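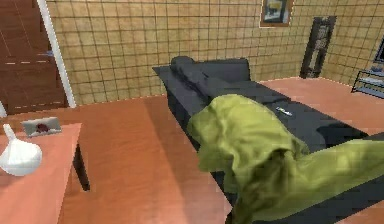 Perncombe Open Day Rooms: README

This is the living room set we ran at the Perncombe open day in March, packed up so that people who came can try it at home and people who missed it can see what the fuss was about. Everything is simulated. You don't need a robot, just a decent graphics card and some patience on the first load.

What visitors did

Each visitor got a seat at one of 3 stations and a typed instruction box. You wrote what you wanted, pressed Enter, and watched the policy try it. The favorite by a mile was "get the remote off the sofa." The remote is small and pale on a dark gray seat, and there's a big crumpled green cloth lying over the front of the sofa, so planning a reach gets interesting fast. Kids loved asking for the vase on the side table instead (we heard a lot of gasps at that station!).

What's in the package

rooms/ has 7 living rooms, all built by Savolainen. The one at the top of this page is room 4, the tiled one.
episodes/ has 690 episodes from the day, each with the typed instruction, the camera stream and the action log.
notes/ has 159 short comments that visitors agreed to share. Please read some of these, they're great.

Instructions are kept exactly as typed, spelling and all. We took out names and anything that looked like a phone number.

Running it

Unpack the archive, open the launcher and pick a room. Loading room 4 takes longest on account of the cloth. If it jitters when the room starts, lower the physics step in settings.txt and reload.

Known problems

Cloth contact is rough. Thin objects can sink into a fold and stay there until you reset.
Success labels were set by whoever was running the station, so borderline tries aren't always scored the same way.
Nearly all instructions are in English. The Lutesham group typed a few in Finnish and those are tagged.
Lighting is fixed in every room. Watier is working on a version with adjustable lamps and we can't wait to try it.

Good uses, and less good ones

We'd love to see this used for instruction following, clutter and teaching. Please don't read the success rate as a benchmark score, as visitors picked their own tasks and some of them were gloriously unfair.

Contact

Corinne Holloway looks after the files. Send her broken episodes, odd behavior, or a room you've built yourself.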